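Dusside extends textile collection to all districts

2020-10-08

The town of Dusside will collect used clothes and household textiles from every district starting in November. Until now the service was offered only in Vatano and in the streets near the old railway station. The town council approved the change this week after a short discussion.

Residents can give clothes, bed sheets, towels, curtains and tablecloths. Shoes are accepted if they are tied together in pairs. Carpets, mattresses, pillows and anything with paint or oil on it should still go to the recycling yard on Cedside Road.

During the trial period, which lasted from spring to the end of summer, 2103 households in Vatano received a letter about the service. The town had expected that many people would bring only old things for rags, but a large part of the material was in good condition and could be worn again. In total 37 tons were collected. Most of it went to second-hand shops in the region, and the rest was sold to a company which makes insulation for buildings.

"We were surprised by the quality," said Jyoti Semwal, who is responsible for waste services in Dusside. "Many families have grown children and they keep the small clothes for years in the closet. They told us that they did not know where to take them."

The collection will be done by Negi, the same company that empties the paper containers. A truck will come to each district once a month. The dates will be printed in the waste calendar, which arrives in mailboxes before the end of this month. For people who live in apartment buildings, the company will place 30 metal containers next to the existing glass points. The places were chosen together with the housing associations, and two of them may still change if the ground is not flat enough.

The service is free for households. Shops, hotels and other businesses must make their own contract, and the price for them begins at 190 per year.

Not all members of the council were satisfied. Some of them asked why the trucks will not come more often in the first winter, when people usually clean their closets. Semwal answered that the number of rounds can be increased in spring, if the budget allows it. She also said that the containers will be checked every week, so that bags are not left standing in the rain.

The sorting hall in Cedside will take two more workers for the new season. The hall can be visited by school groups again when the restrictions on indoor meetings are over. Until then, teachers can order a free booklet about textiles and their reuse from the town office.

Questions about the collection can be sent to the waste services of the town, or asked by phone on weekday mornings. 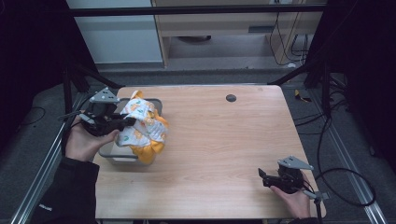 How to prepare your textiles

Wash and dry everything before you give it away. Put it in a closed plastic bag, not heavier than one person can carry. Leave the bag at the sidewalk before seven in the morning on the collection day.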